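Blog > Out and About > Robots

Search this blog
Type and hit enter

Home About Recipes Day Trips Contact

April 15, 2023

So my cousin Raed talked me into the open day at Fondora, and I went mostly for the free coffee. I stayed until they were stacking the chairs!

The table I kept drifting back to was Vesela Hodžić's. She had fake flowers out – red roses, blue hydrangeas, loose bits of greenery – and a robot arm working on sorting them. I have arranged exactly one bouquet in my life (my sister's wedding, don't ask), so I felt a certain kinship.

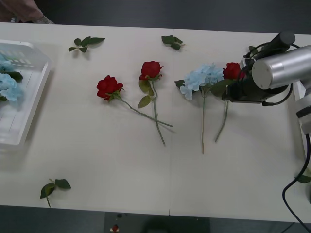 Vesela told me they've logged 484 practice runs since November and want 3,000 before they show it to a real florist. Petals are a pain, she said, and stems are worse, mostly when they cross. Raed asked if it could do tulips. Not yet. He took that kind of hard.

I got chatting with Naveed Soomro too, who writes the software and lives 19 minutes from my place (small world). He let me ask all my dumb questions, including whether the arm has a name. It does – Nurna – and I've been saying it around the house ever since.
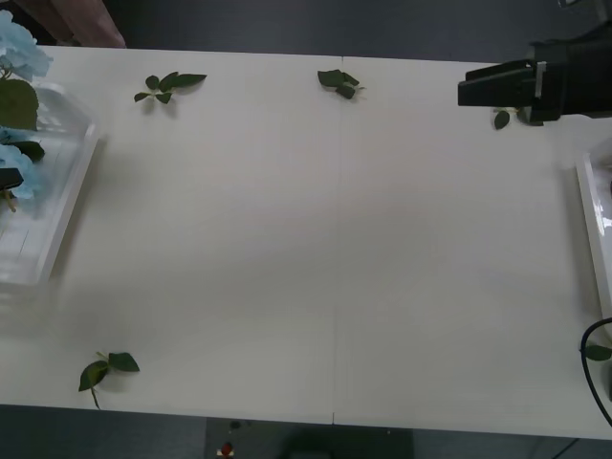

Nurna's gripper and some of the leaves, Fondora open day

Qusai wants to come next time, so if they run another one I'll bring the whole family. Parking was awful, by the way. Use the lot behind Hamdan.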